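Notebook, evaluation of the Samonte simulation package (trial license from Flinetex)
March, started 9:40

Continuing from the previous entry. Yesterday I finished the install on the second workstation. The license server accepted the key only after I set the machine name by hand. I wrote this to Flinetex support and they answered in the same morning, so good point for them.

Purpose of today: decide if the single-arm tabletop package is good enough for us to pay for it, or if we stay with Minine, which we know already but which is slow with contacts. Normand Li wants a recommendation before the trial finishes. We have 31 days in total and 6 are used.

Settings for the first batch: physics step 1000 Hz, default friction, room preset "office", small objects from the package library. I did not change the gripper force. The controller is our own, connected through their Python bridge. The bridge documentation has an error in the section about quaternions: the text says w first, but the code wants w last. I lost nearly one hour with this. Please remember it if you repeat the setup.

I looked at the grasp first, because in Minine the small parts were always sliding out of the fingers, or they began to shake when the fingers closed.
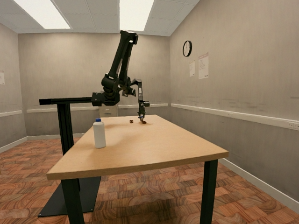
Samonte, office preset, render from the side camera. Fingers closed on one brown object, the second one still on the table, bottle near the front.

I stopped the run at this point and read the contact values. They are stable, no jumping between steps. The penetration is also smaller than what I have in my notes for Minine with the same step. I should still test with a lower friction, the default value looks generous to me.

About the rendering: shadows are soft and acceptable. The floor texture of this preset is very strong, orange and brown wood blocks with rings, and I am afraid it will disturb our segmentation. Ask Flinetex if the floor can be changed without the editor license, which is a separate price. The text on the wall notices is not readable at this resolution, but we do not need it.

11:15. Started the long batch, 1000 episodes, object positions random, bottle fixed. Logs go to the shared disk, folder samonte_trial. The progress window froze one time but the process continued in the background.

Open points:
- price for a second seat (the offer mentions only one)
- import of the Budard gripper model, our file gives a warning about inertia
- does the support continue after the trial, or only with the yearly contract
- repeat with lower friction

Normand, if you read this before I am back, please do not restart the workstation until the batch is complete.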